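A visit to the Kavness pressing plant, November

The Kavness plant opens its doors once a year, and this time the open day was tied to a benefit record. The record is called Eltar, a double album put together to pay for music lessons in towns that have lost their teachers. Fourteen acts gave a song each. Kavness is pressing it at cost, and anyone who had ordered a copy in advance could put their name down to see it made.

I got there just after nine. The plant is a long brick building behind a builders' merchant, with no sign on the road side, and I walked past it twice. At the desk they gave out ear plugs and a printed sheet with the order of the tour. We went round in groups, starting with the room where the lacquers are checked.

Not much happens in there to look at. A disc is played from start to finish by someone with headphones and a pencil, and anything odd is written down with the time it occurred. Side two of Eltar had been cut again after a swish was heard in the quiet opening of the third song. The second cut passed. We were allowed to hear both, and I could tell them apart only when told where to listen. 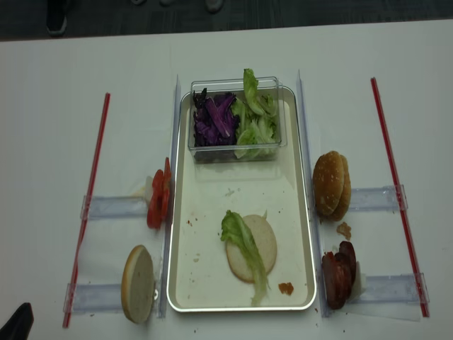 From there it was down a corridor to the plating room, which we saw through a window. The lacquer is sprayed with silver and then goes into a nickel bath, and what comes off it in the end is the stamper. Each stamper is good for a limited run before the top end starts to dull, so an album that sells well needs several sets. The first order for Eltar was 2540 copies, and the plant had made spare stampers in case of a second.

The press hall is the loud part. Kavness has three presses working and one kept for parts. A lump of warm vinyl the size of a small pie is set between the labels, the press closes, and the record comes out with a ragged skirt of plastic that is trimmed off straight away. The trimmings go into a bin and are ground up for use in black records only. Coloured records are pressed from new material, and that is one reason they cost more.

Eltar is black, both discs. I asked about this and was told the label, Rurnex, had wanted clear vinyl until they saw the price. The difference would have come out of the lesson money, so they dropped it. 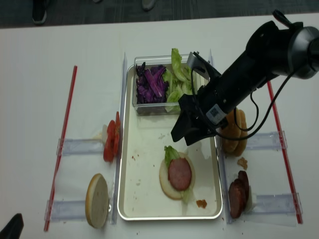
Rurnex gave a short talk before lunch and took questions. The label's answer on streaming was that the album will stay off it until spring, as the records bring in far more per listener, and that the artists had all agreed to this in writing. Asked if there would be a concert, they said one was being talked about but no hall had been booked. Someone at the back wanted to know how the money would be shared out. Schools and music clubs will apply, and the first grants go out after the accounts are done.

After the talk we were free to wander for an hour. The parts I would go back to, in the order I saw them:

The test pressing shelf. The plant keeps one test pressing of every job, in plain white sleeves with the title in biro. There were 148 on the shelf we were shown.

The label oven. Paper labels are baked dry before use, as damp ones blister in the press. It smells like a school kiln. 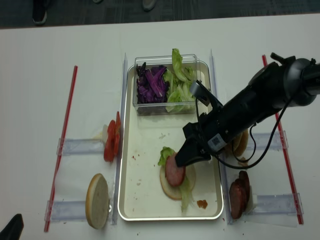 The sleeve table. Eltar has a gatefold sleeve with the lyrics inside, and the discs are slipped in by hand. We were allowed to do a few each. I was slow at it and put one in the wrong way round.

The last stop was the listening room, where the whole album was played on a Katayama turntable through a pair of very large speakers. Chairs had been put out, though not enough, and people sat on the floor. Side three is the strongest, mostly slow songs with piano or a single guitar. Side four has a choir piece that goes on too long for me, but it got the most applause. My copy is due with the rest of the advance orders.
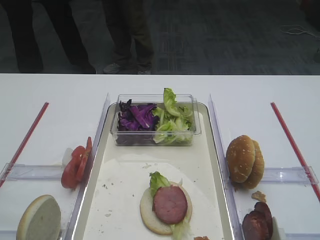
For anyone thinking of going next year, the tour is free but places have to be booked, and the list fills up quickly. Allow four hours with the listening session. Food is simple: think of shredded purple cabbage and lettuce side by side in a clear plastic box, and you have the sort of thing to expect. Bring a bag for records, as the plant shop sells overruns at the end of the day and only had thin paper ones. The station is a twenty minute walk, mostly uphill on the way back – the bus stops outside the builders' merchant and takes cards.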